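About Lemma

Lemma is a small outfit in Jekidstead that records people doing household jobs by hand, so that robots might learn to do them. We say "might" on purpose. We have read the same brochures you have, and we were tired of them before we opened our doors.

Our work is putting things away, mostly. Hair ties, bracelets, socks, spoons. A person holds a gripper in each hand and moves objects from where they are to where they belong. The grippers record what the hands did. Later, somebody trains a robot on it and finds out whether any of it carried over. 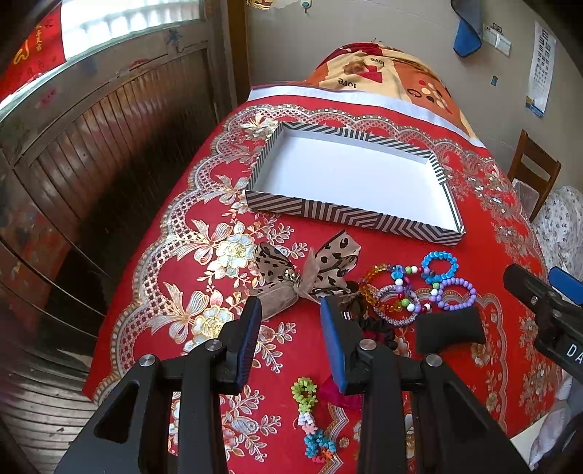

Page last changed: December

What we believe, such as it is

We doubt most claims made for robot learning, including some of our own from two years back. A robot that tidies one tray on one table has learned that tray and that table. Ask it to do the same on a patterned cloth with daylight coming in from the side, and you find out what it knows. So we record in homes, on the tablecloths people own, and we don't clear the background first.

We also doubt the word "demonstration" when it is used for anything somebody did quickly to fill a quota. Our people are paid by the hour. If a bracelet rolls off, they pick it up again and we keep the recording. Buyers sometimes ask us to take the fumbles out. We send them the full set and they can cut it themselves.

Soft things are where we spend most of our time. A scarf has no fixed shape, and two padded fingers are a poor swap for a hand. Our task list now stands at 106 household jobs, and 9 of them are marked "not good enough yet". All 9 have cloth in them.

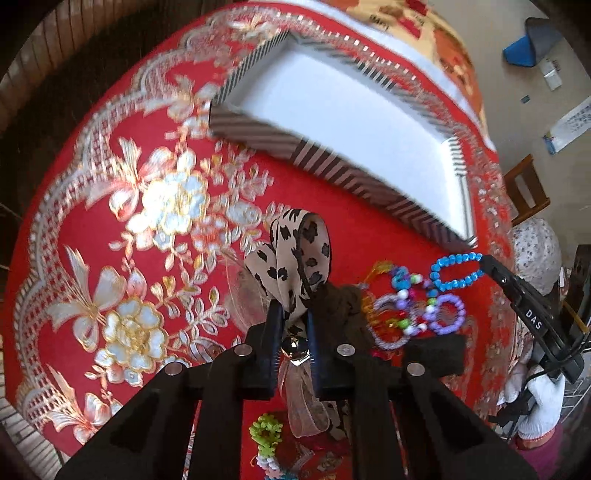
Leopard-print scarf in the grip, beads still on the table.

Who we work with

Sosex handles our storage and checking. Simunex runs our tasks on real arms and tells us how badly it went - they are blunt, and we asked them to be. In their last round they tried 174 runs on tables the arm had never met. We don't print the success rate here. A single figure on an About page is nearly always there to sell you something.

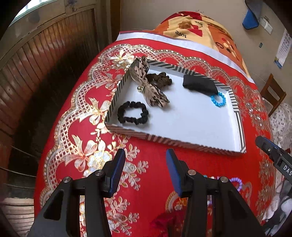
Sorting hair accessories and bracelets, one of our tray tasks.

What we don't do

We don't promise a home robot by any given year. We don't record anyone's house without asking, and we don't sell to people who won't say what the data is for. Want to argue with any of this? Write to the Jekidstead office. Mail is read in the morning, before recording starts.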